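Babatunde Iyamu
Monday, April 10, 2023

Okay, friends, a few of you have been asking how the two-armed robot is coming along, and I keep answering in little scraps under other people's posts, so let me sit down with my tea and do it properly. It's going to be a long one, I'm sorry, you know how I am.

For anybody new: I'm building a pair of arms at Trallovholm, the shared workshop down by the canal in Lollthorpe. The pair is called Ninillow, after a word my daughter used to say when she meant "another pillow." We have one name for both arms, and when I need to be specific I say left and right like a normal person.

The mechanical side took the whole winter. I bought the left shoulder joint used from Effiong, the surplus place out past the rail yard, for 294 dollars, and I still think that was a good price even though my wife made a face. It had a bit of a grind in it when it was cold. I took it apart on our kitchen table, cleaned out the old grease, packed in new, and it's been sweet as anything ever since.

The right arm was easier because by then I had already made all my mistakes on the left one! If you're thinking of building two of something, build one first and live with it for a month. I wish I'd had the patience.

Cables were my big headache in March. Each wrist carries a little camera, and the camera cable has to go somewhere when the wrist turns over. I tied mine down nice and tight and very tidy, and the first time the wrist rolled all the way around it yanked the connector right out of the board. So now they hang in big loose loops. It looks messier and I've had no trouble at all.

Also, and I say this with love to everyone who emails me wiring questions: write on your parts. Marker on metal, big letters. You'll be lying on your back under a table one evening wondering which joint you're looking at and you will thank yourself.

So that brings us to cardboard. I wanted a job for the arms that was useful, that needed both of them, and that wouldn't cost me anything when it went wrong. We have an endless supply of boxes at Trallovholm, and opening one is a lovely little problem. One arm steadies and the other one does the work, and they both have to stay out of each other's way.

I've been at it with a blue plastic tool that the gripper can get a decent hold on, plus a strip of red tape when I want a patch that's easy for the cameras to pick out against the brown.

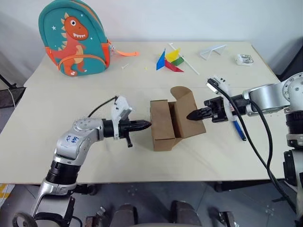

Same table, from the wrist: 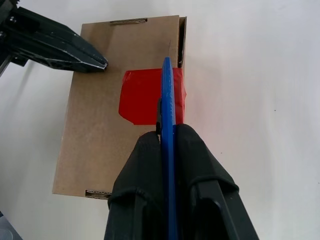 The thing I had completely wrong at the beginning was how hard to squeeze. I figured a tool wants a firm grip, so I turned the gripper current way up, and all that did was make the tool creep upward a hair at a time, like a bar of soap. Backed it off, changed the finger pads for something with more texture, and the creeping mostly stopped. Mostly! I still check it between tries.

Second thing was the steadying arm. A person opening a box puts a hand on it without thinking, and you don't notice how much that hand is moving and giving. My arm was holding its position like a fence post. Any time the other side pushed, the box would buckle or skate off sideways. I softened the position hold on the steadying side so it gives a little when it's pushed, and the boxes have been staying put much better.

Third thing, the table. I leveled it with a phone app and was very pleased, and then spent a whole Saturday chasing a height error that was bigger at one end than the other. The table was level. The arm base wasn't. I had a washer stuck under one foot of the mount.

Numbers, for the people who like numbers (hello, Dad). Yesterday I let it try to lift a loose flap 21 times in a row, same size of box, set down by hand in a slightly different spot each time. It got nine. I know that doesn't sound like much, but in February it got none and knocked over my coffee.

Most of the misses were the fingertip landing just past the edge of the flap and stroking the top of it very gently, which is sort of sweet to watch but doesn't open anything. I think my wrist camera calibration is off by a small amount on the right arm. I bumped that mount when I was changing the screws and I never went back and redid it. Lazy of me.

A couple of you asked about safety, and I'm glad you did. There's a big stop button I can reach with my foot, and the speed is capped low enough that I get bored. We don't put a real blade anywhere near it when there are kids in the building, and on Saturday mornings there are always kids in the building. The rest of the members have been very patient about me hogging the long table.

Somebody also wanted to know why I don't buy a finished arm. Well, I could, and it would be better than mine! But I fix heating systems all day, and in the evening I like to work on something where I'm allowed to not know the answer yet. My hands know the job already and my head gets to play.

Plan from here: redo the right wrist calibration this week, then try smaller boxes, then the kind with the tuck flap that springs back at you, which I'm a bit scared of. I'd like to have it steady enough to show at the open evening in May. If you're near Lollthorpe, come by and say hello, and bring a box if you've got an odd one.

I'll put up the parts list tomorrow once I've fixed the typos. The bearing size I gave some of you last week was wrong, please don't order it yet. Tea's gone cold, good night everybody.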